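Two winters ago I had one drawer for everything small: screws, fuses, picture hooks, spare keys, the little bag of feet that came with the bookcase. I could never find a thing in it! Then I spent a rainy December evening sorting the whole mess into clear and tinted plastic boxes, and I've been a box person ever since. These are the tips I keep passing on to friends, so I'm putting them all in one place.

## Start with a bare table

A real, wide-open tabletop makes sorting so much more fun than crouching over a drawer. Clear off the middle, wipe it down, and give yourself more space than you think you'll need. I love a light wood top for this, because dark screws and black rubber washers show up right away. If your table is dark, lay down an old white pillowcase (it also stops things from rolling).

Put the box you're filling toward the back and keep the front of the table for the pile. You'll be reaching over the pile all evening, and it's much nicer to reach over something flat than over a box with its lid sticking up. 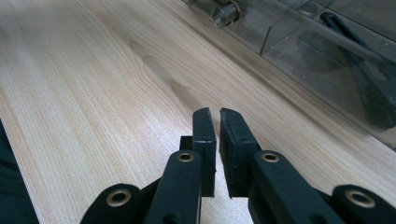

Tip out one handful at a time. I know it's tempting to empty the whole drawer in one glorious crash, and I've done it, and I was still picking up thumbtacks from under the radiator a week later. One handful, sort it, then the next. Put on some music and it goes by fast.

## See-through or tinted?

I use both, and I've gone back and forth on this more than any sane person should.

- **Clear plastic** is best for things you grab often. Tape, batteries, pencils, the good scissors. You can spot them from across the room.
- **Smoky or tinted plastic** is lovely on an open shelf. You still get a hint of what's inside, and the shelf looks calmer.
- **Solid colors** need a label, always. Don't trust your memory – mine gave up on the second box.

Boxes with compartments are my favorite thing in the whole house. Screws by length in one row, wall plugs next to them, and one slot left over for the odd bits. Please leave yourself that odd-bits slot! Without it, the first stray cup hook has no home and ends up back in the drawer.

Before you buy, open and close the lid a few times in the store. A lid you have to wrestle with is a lid you'll leave open. My friend Mostafa Belhaj checks his by filling one slot with rice, shutting the lid and turning the box over on a tray. If the rice stays put, small screws will too. I tried it with a box from the Dutley hardware store and had rice in three different compartments, so that one holds yarn now.

## Carrying and opening

A full box of screws is heavy. Mine weighed 1,316 grams on the kitchen scale, which surprised me, and the weight was all at one end because I'd put the long screws together. Now I put the heaviest things in the middle slots and the light ones at the sides, and it sits level in my hands.

Set the box down flat before you touch the lid, with the clips facing you. Use both hands and work the two sides together. If you pop one corner first, the lid can twist and spring up, and everything hops into its neighbor's slot.

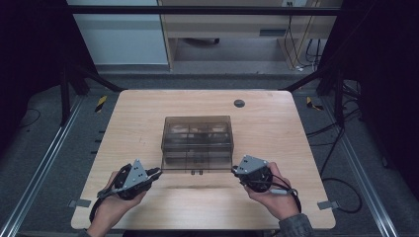 If a lid is stiff, try warm water and a drop of dish soap along the rim, then dry it really well. Crumbs and sawdust love to hide in there. An old soft toothbrush gets them out in no time. I'd skip oil, which picks up dust and leaves marks on everything.

## Labels that last

Masking tape and a pencil! I've tried fancy labels and I keep coming back to this. The tape peels off clean, the pencil doesn't fade, and when the picture hooks move out and the fuses move in, you only need a fresh strip. Stick it on the short side of the box if you stack, or on the lid if the box lives in a drawer.

For the compartments, I draw the layout on an index card and tuck it inside the lid. It takes two minutes, and anyone in the house can put things back where they go.

## A few small extras

- A muffin tin makes a wonderful sorting tray while you're working. Drop things in by type, then pour each cup into its compartment.
- Line one slot with felt for things that scratch, like watch parts or brass hooks.
- Tie cords and cables in loose loops before they go into any box. A twist tie off a bread bag is plenty.
- Run a magnet in a plastic bag over the table when you're done. Turn the bag inside out and the pins and tacks come off in one go.
- Set a timer for 20 minutes if the pile feels like too much. I usually keep going after it rings, but it gets me started.

I'm doing the sewing things next – there's a cookie tin of buttons that has been waiting since we moved in, and I've got a tinted box with deep slots all ready for it.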